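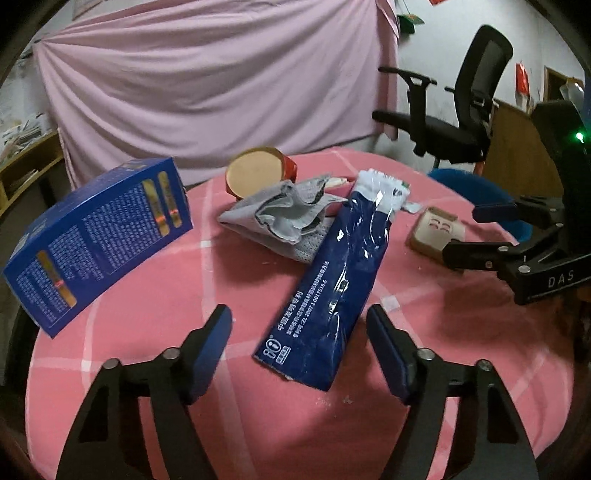

The Maintenance of Station Four

The instrument designated Station Four was entered in the register of the Wuncombe Institute as a paired gripping apparatus, left and right, with common power supply. Its keeper for the period under review was Teodor Stępień, Technician, Second Grade. The register required that the keeper's observations be confined to the condition of the equipment. Mr. Stępień complied with this requirement until September.

The procedure for opening the station was laid down by his predecessor, Eugeniusz Urbańczyk, in a manual of 19 pages. The keeper was to wipe the blue pads of each jaw with a dry cloth, close the jaws until the pads met, and hold a strip of paper between them to the light. If the paper could be drawn out, the pads were worn or the pins had shifted. If it tore, the closing force was too high. The pins themselves were to be pressed with the thumb. A pin that moved was to be replaced the same morning, and the old one returned to stores in an envelope bearing the keeper's initials.

Pads were rated at 700 hours. Mr. Urbańczyk had written in the margin, in pencil, that the left pad never lasted so long and that the reason was not known.

In his first spring Mr. Stępień replaced the left pad early and reported the fact. The Office of Equipment, in the person of Marianna Ostrowski, replied that premature wear was to be attributed to misalignment, and that misalignment was to be corrected by the keeper. He corrected it. He removed the pad, cleaned the seat with alcohol, checked the arm against the steel rule, and found it true. He fitted a new pad and it wore as before, along the inner edge, in a shallow curve.

He submitted a second report, to which he attached the worn pad. Both were returned to him with a form.

It should be stated that Mr. Stępień was not, by the account of his colleagues, an imaginative man. Henk Mulder, who kept Station Three across the corridor, described him as a person who could be relied upon to return a borrowed screwdriver. He ate at his bench. He addressed the instrument, when he addressed it at all, as one addresses a horse that is being shod, with a word or two to let it know where he was standing. When he consulted Mr. Mulder about the left pad, Mr. Mulder came over, pressed each of the pins, looked along the arm with one eye closed, and said that he could find nothing wrong with it.

"Then why does it wear?" Mr. Stępień asked.

"Mine wears on the right," said Mr. Mulder. "I change it and I do not write to Mrs. Ostrowski."

In September Mr. Stępień wrote to Mr. Urbańczyk, who had retired to Ikberg. He enclosed a tracing of the curve. The reply came on the back of a seed merchant's receipt. Mr. Urbańczyk stated that he had kept the station through up to 300 pads, and that he had saved the left ones in a drawer until his wife required the drawer. He had laid them side by side on the kitchen floor before he disposed of them. The curve was the same on each. It was also, he wrote, the curve of his own thumb, and he suggested that Mr. Stępień examine the tracing with this in mind.

Mr. Stępień did so after the building had closed. He placed his left thumb on the tracing and it did not fit. He placed his right thumb there and it fitted exactly. He then took the dry cloth and opened the station as he did every morning, slowly, watching his own hands. He wiped the right jaw and put the cloth down. He wiped the left jaw, and when he had finished wiping it he kept his thumb against the pad while he reached over with the other hand for the strip of paper. He had done this each working day without knowing that he did it - a pressure of perhaps two seconds, always in the same place.

The manual did not call for it. He turned the pages under the lamp and established that it was nowhere in Mr. Urbańczyk's instructions, although he had learned the procedure at Mr. Urbańczyk's side over the course of a winter, and Mr. Urbańczyk had learned it from a man named Tokarz, of whom the Institute held no other record.

The entry for the following morning reads: Left pad replaced. Cause of wear, keeper. Pins firm. Closing force within limits.

A junior, Emmanuel Mohamedi, was assigned to the station before the first frost. He proved quick and tidy. Mr. Stępień instructed him in the wiping of the pads and stood behind him while he carried it out. At the left jaw the young man paused, his thumb resting on the blue rubber, and felt along the bench for the paper.

Mr. Stępień considered whether to speak. He handed him the strip.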